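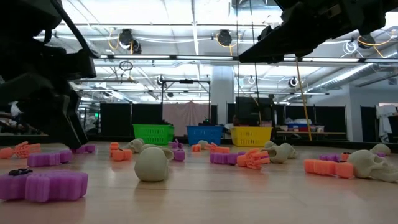
Halloween is still many weeks away, but in our house it begins in September, when I take the bag of small decorations down from the top shelf. Every year I promise to put them back by color, and every year they go back all together. So you get this on the table: purple, orange, and cream, skulls next to little hands with thin fingers. I am quite fond of the purple one with the black spider on it.

2/ For those who are new here: I prepare the children's corner for the autumn fair in Stuvstead. It is a small corner with one long table. The children take toys and glue them on paper crowns. Last year everything stood in one big box and the line was very slow, as each child wanted to dig to the bottom for a skull.

3/ Caroline Langat had the glue table next to me and she saw it all. Her advice was, "Give each color its own home and they will stop digging." I wrote it down on my hand, with a pen for crowns. It took four days to wash away.
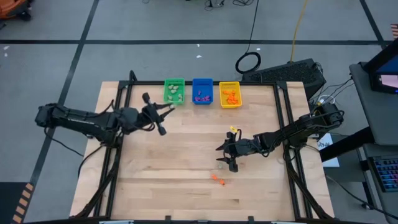
4/ Choosing the baskets took me longer than I want to admit. I first looked at the Fimura ones with lids, very pretty, but little children cannot open them. Then I went to Vrettos on a Wednesday and bought the simple kind, with holes in the sides. Orange goes in yellow, purple goes in blue, and the pale ones go in green. A couple of orange ones are still lying on the wood there, waiting for their turn.

5/ Somebody asked me why orange is not in an orange basket. Dear friend, the shop had no orange basket! And I did not find a purple one either. Yellow and blue are close enough, I think. A child of six understands it faster than the adults.

6/ A small thing I learned about skulls: they roll. If you sort on a table, put them on the face or on the side. The hands are the opposite, they stay where you put them, but the fingers catch in everything. My blue sweater has one loose thread now, from a hand.

7/ Question for the people who do crafts with children: do you wash such toys before the fair? Idrisa Muriithi says warm water and a little dish soap, then a towel for the night. I am afraid for the color of the orange ones. I will try with one first and tell you.

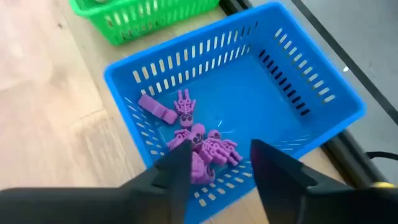

Purple ones in the blue basket, a skeleton among them with his legs in the air.

8/ For labels I bought the round Edix stickers, but they do not hold well on a side with holes. My new plan is a paper tag on a string, tied through one of the holes. If you have nice handwriting and a free evening, please write to me. My letter "g" looks like a number.

9/ Still missing for the fair: glue sticks, gold paper, and a tablecloth which I do not need to give back clean. The crowns are cut already. Thank you to everybody who sent me old wallpaper for them, the one with stripes makes a very elegant crown.

Last updated: Wednesday evening
Contact | Copyright, all posts by their author | Back to top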